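Brerkell two-arm build: questions we keep getting

Last updated: July

What is it?
Two arms, two hands, one torso, put together in a shared workshop. Job we're working towards is laundry. Basket to washer, nothing fancier.

Who's building it?
Four of us, evenings mostly. Lâm Mai does the wiring and most of the swearing. Ask Lâm about cables, ask anyone else about bolts.

Is it a kit?
No. Hands came as a pair, rest is ours or second hand. Plavton is our name for the control code, Nevino is the older version. Don't install Nevino, the page is only still up for the notes.

Why are the cables on the outside?
Easier to swap. We tried running them inside the forearm and it took 65 minutes to change one. Leave slack at the wrist or the hand wont turn all the way.

How do you stop them snagging?
Loop round the wrist, tie further down. Move the arm by hand through its full reach BEFORE power on. Every time.

Does it need special clothes or a special basket?
Ordinary ones. Start with two garments in different colours, easier to tell which one it's going for. Socks later. Much later.

Where do I put the basket?
On a chair by the washer. On the floor was too low for our arms, we lost a whole evening to that. Either hand should be able to move without hitting the chair back.

Setup with the chair on the right: 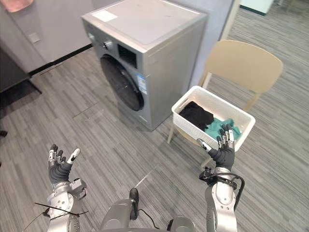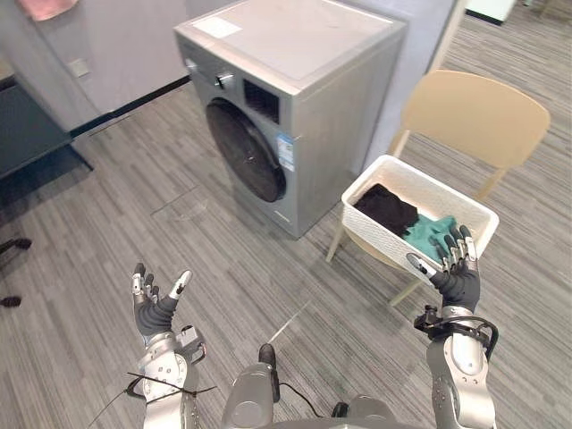 Speed wise, keep it slow. We cap Plavton at 16 per cent for anything near the basket and only go up once the same move has gone cleanly 13 times. Write the runs down, you will loose track otherwise.

Can it open the washer door?
Not reliably. Open it yourself for now.

Can I come and help?
Yes, evenings after 7. Ring the bell marked Quinlan. Closed shoes please, and tie long hair back.

Are the drawings available?
Arms yes, torso not yet, still redrawing the shoulder mounts.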